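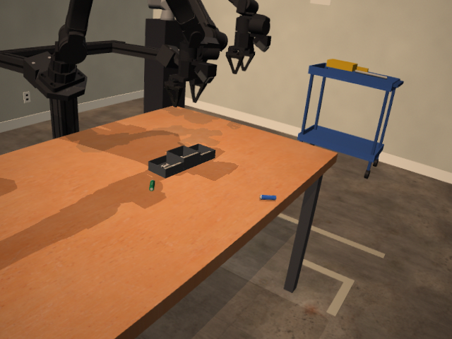
Image: Trilley

Do you have a ghost story you've never quite been able to shake? I'd love to hear it!

I'm Daranee Ratanaporn, and I'm putting together an audio series called Irutum, all about the ghost stories we were told as kids and what they did to us later on. I'm looking for people to sit down with me (in person or over a call, whichever is easier) and tell me one. It can be the thing that lived in the well behind your aunt's house, or the woman on the stairs, or the reason you still won't whistle after dark. I don't mind if it's short. Some of the best ones I've been told so far took less time than making a cup of tea.

A little about why I'm doing this. I grew up in a house full of adults who talked about spirits the way other families talked about the weather. My grandmother left food out for somebody she never named, and when I asked who it was for, she told me to finish my rice. I'm a grown woman with a mortgage and I still say sorry out loud when I walk into an empty room at night. I used to be embarrassed about that. Then I mentioned it at a dinner and the whole table started talking at once, and I went home and wrote down as much as I could remember, and that became the pilot.

I make the series with Eamon Ní Mhurchú, who handles the sound and most of the editing. Eamon grew up on fairy forts and banshees and is much braver than me about all of it. We're being produced by Prenderance, a small audio company with a great deal of patience, and we're hoping to release the first season in February.

So, who am I looking for?

I need 10 storytellers. You should be 18 or over and happy to be recorded in English, though if there's a word, a song or a whole sentence that only works in another language, please bring it along and we'll find a way to keep it in. You don't have to believe in ghosts. You don't have to not believe in them either! I'm not out to prove or debunk anything, and I won't be bringing in an expert at the end to explain what your grandfather really saw.

I'd especially like to hear from people whose families practiced some kind of folk religion, healing or protective magic at home, even in a small way. Charms over the door, salt in the corners, a cousin who could take off the evil eye, that kind of thing. And if you moved countries at some point, I'm very curious whether your ghosts came with you. Mine did, I think, but they got quieter.

You don't need any experience with microphones or interviews. If you're a professional storyteller you're welcome to write too, but I'm after the version you'd tell in a kitchen, with the bits where you lose your place and have to go back.

What you'd be signing up for: a short chat first so we can get to know each other, and then a recording session that lasts 2 hours at the most, with a break whenever you want one. We usually start at 4 p.m., but I can do evenings if you work or have kids to get to bed. In-person sessions are at the McIntyre building, up one flight of stairs (there's an elevator, it's slow, it works). If you're joining from home, Eamon will talk you through getting a decent sound out of your phone. A closet full of coats is wonderful for this.

Everyone who records with us gets paid the same flat fee, and we cover your bus or train fare. You can use your real name, a first name, or a made-up one. You'll hear your episode before it goes out, and if there's something in it you wish you hadn't said, we take it out and I won't ask you why. If you change your mind completely before release, that's fine as well.

One thing to think over before you write: some of these stories sit right next to a death or a bad time in the family. I'm always glad to hear those, but please only bring what you feel okay talking about with a near stranger and a microphone.

To take part, send me a few lines through the contact form on the Irutum page. Tell me where you grew up, who told you the story, and how old you were when you first heard it. Please don't send me the whole thing in writing! I'd much rather hear it fresh. Voice notes are welcome if you hate typing, just keep them under four minutes so they go through.

I read everything myself, mostly in the mornings with all the lights on, and I'll write back to each of you either way.

Daranee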